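Drawing course maker Brivon says its backers will get their books, again

Brivon, the small outfit behind the crowdfunded how-to-draw series Mutus, has told backers that the second volume is finished and will ship in July. Readers with a good memory will recall that the first volume was also finished, by the same account, for most of a year before anybody held a copy.

The new book promises 336 pages of step-by-step figure work, from heads and hands up to full poses with props. The campaign page lists 188 separate exercises. The sample chapter sent to backers last month contains 12 of them, and three are the same seated figure with a different hat.

Urszula Baran, who draws and writes the series, said in an update that the delay came down to paper and to her own habit of redoing plates. "I would look at a page I had signed off and see a bad elbow," she wrote. "So I fixed the elbow, and then the arm was wrong."
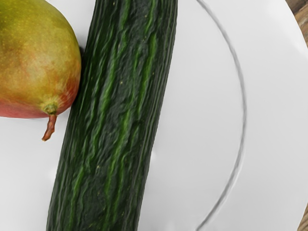
It is a likable explanation, and it may even be the whole one. But the update does not say who is printing the book. The original campaign named Strazds, a press that had handled the first volume. The name has since dropped off the page, and Brivon did not answer when we asked whether the job had moved.

Nor is it clear what became of the practice app. Backers at the higher tier were offered a year of access to Tisex, a timed sketching tool that was supposed to show a pose, count down and then lay a corrected outline over the user's drawing. A test version went out to a few people. Several of them wrote in the campaign comments that the outline rarely landed anywhere near what they had drawn, and one said it had put a knee on her coffee cup.

Brivon now describes the app as "a companion in progress." It was a headline feature when the money was being raised.

Sarmīte Ots, who teaches an evening life drawing class and backed both volumes, said she would take the book and forget the rest. "The first one was good. Her chapter on feet is the only one I hand out," she said. "I never believed in the app. You can't learn weight from an outline."

Others are less patient. Almost 900 people pledged for the second volume, and the comments have filled up with requests for refunds. The campaign terms allow refunds only before printing begins, so the missing printer's name matters to anyone deciding whether to ask for one.

Baran's update closes with a promise of photographs from the press "as soon as there is something to show." There was nothing to show as of this week, and no shipping notices had gone out.
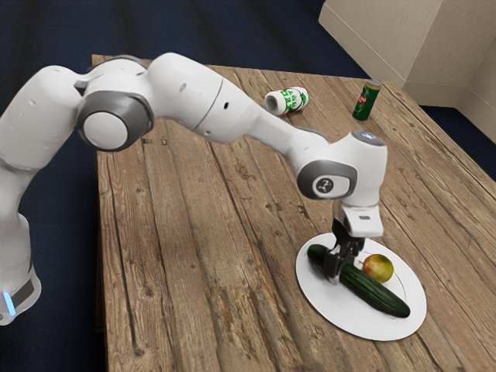

What backers can do now

Anyone who has moved since pledging should check the address on their account, which Brivon says will be locked before shipping. Refund requests go through the campaign's message form. The company has not said how long a reply takes, so keep a copy of whatever you send.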